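### 3.2 What families keep on the table

We came to the question of condiments a little sideways, I should admit. When we began visiting households in Dridlow in May, our plan was to ask about cooking, and it was only after the first dozen or so long and very generous lunches that we noticed how much people wanted to talk about what gets added afterward. Of the 82 households that took part, 14 told us they never put a bottle on the table at all – the cook seasons the food, and that is that.

The rest were far less settled. Grandparents in Boros, where we made our second round of visits, often spoke of ketchup as something that came into the house with the children and then stayed after the children had moved away. One retired bus driver told us she had held out for years and now puts it on her eggs every morning (she made us try it, and we did!).
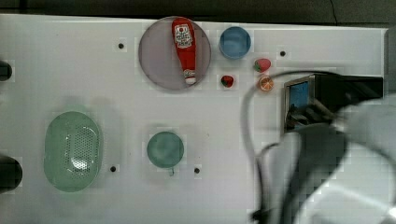 Padmavathi Alva, field researcher

**Figure 2.** Ketchup bottle on a round plate.

Bottles like the one in Figure 2 came up in nearly every conversation about sharing, and especially about who may reach for one first. Younger adults mostly found the question funny. Their parents did not, and several of them went on to describe table rules from their own childhoods in warm and careful detail, which we take up in Section 3.3.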